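Gokelby Table Paper, Brown, Wide Roll

Home / Paper and Tape / Rolls / Gokelby Wide

Item 2761
In stock, ships from our Givemstead warehouse

It's brown paper on a roll. You put it on a table and then you do the messy thing on the paper instead of on the table. We have sold a great many products with more going on than this one, and most of them have been discontinued.

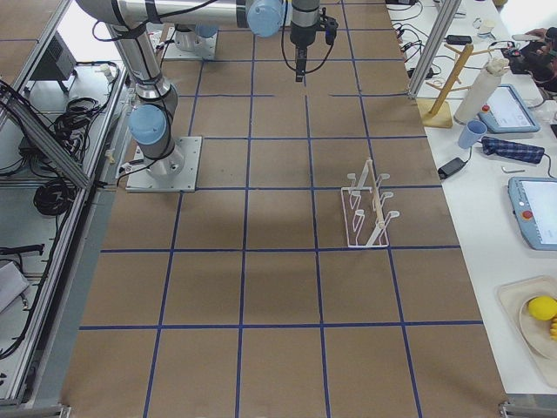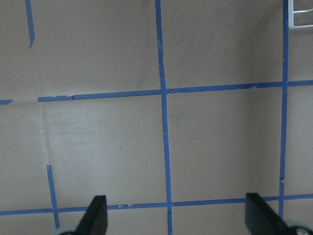 Blue tape on a plain surface, laid out in a grid. Tape sold separately.

What it's for

Covering tables. Past that, customers use it for cutting patterns, wrapping odd-shaped gifts, laying out quilt blocks, sorting seed packets, painting chair legs, and keeping children on one side of the kitchen while the glue sets. One customer lines her parrot's travel cage with it and reports that the parrot has opinions. We've passed them on to the mill.

Gokelby Wide is heavier than the paper that comes stuffed in shipping boxes and lighter than the stuff roofers use. It folds without a fight and takes pencil, marker, chalk, and most paint. Watercolor will make it buckle. So will iced tea.

Both sides are the same color. One side is a little smoother, and you will find out which after you've taped down the other one.

Details

Color: brown
Finish: unbleached, uncoated
Core: cardboard, open at both ends
Length: up to 221 feet per roll
Pack size: 1 roll, or a carton of 2
Food contact: no. Put a plate down.

About that "up to." The paper is wound by weight, and paper picks up a bit of moisture in damp months, so a September roll can come up short of a winter one. If yours is so short that you feel personally insulted, write to us and we'll sort it out.

Laying out a grid

A grid is the most common thing people ask us about, and the instructions we used to print inside the core were, by general agreement, terrible. These are the new ones.

1. Cut the paper longer than the table and let it hang over at both ends. Leave it overnight with a couple of books on it so it forgets it was ever a roll.
2. Tape one short end under the table edge. Walk to the other end, pull it snug, and tape that too. Pull hard enough to flatten it and no harder.
3. Mark your spacing along two opposite edges with a pencil. A yardstick is better than a tape measure, which will roll itself up at the worst moment.
4. Run the long strips first. Stick down one end, unroll the tape to the far mark, and lower it all at once. Pressing as you go gives you a banana.
5. Run the cross strips on top.
6. Stand back. One line will be off. Leave it alone or you'll be here until dinner.

Tearing the tape by hand is fine if you don't mind a ragged end. For quilting, use scissors. For sorting screws, the screws won't care.

Taking it up again

Peel slowly and keep the tape low against the surface. On the paper itself, tape lifts some fiber with it, so plan on the grid and the sheet retiring together. If you want to move your lines about, lay them on a bare tabletop and try a hidden corner first, especially with varnish. We can't be responsible for your grandmother's sideboard.

Which roll should I get?

Gokelby Wide is the one on this page, and it suits dining tables, workbenches, and classroom tables.

Gokelby Narrow is for runners, shelves, and people who measured.

Machala is our white roll. It costs more and shows everything. Good for restaurants with crayons and for anyone who enjoys seeing exactly what they spilled.

Cernard is the waxed one. Nothing sticks to it, and that includes tape, so please don't order it for a grid and then send us a stern note. We have a folder of those.

Customer reviews

"Covered the whole craft table and the paper is still on it months later. I was going to change it but now it has all my measurements written on it, and a phone number I might need." In-ho Yeon

"Bought it for my son's model trains. It's now under the cat."

"Fine paper. Arrived rolled, as described."

"Heavier than I expected. The roll, I mean. I dropped it on my foot and would suggest a picture of a foot on the label."

Shipping and returns

Single rolls go out in a long box that fits no mailbox ever made. Someone may have to come to the door. Cartons of 2 ship by ground service only.

Unopened rolls can come back to us for a full refund. Opened rolls can come back if there's a fault in the paper, such as a tear running through the layers or a crushed core that won't turn. "I bought too much" is not a fault in the paper, though we sympathize. Put the rest behind the water heater with everybody else's.

Schools and workshops ordering by the pallet should ask for item 700, the same paper without the printed sleeve. It's cheaper, and the sleeve only says "brown paper."

Page last updated September 18, 2024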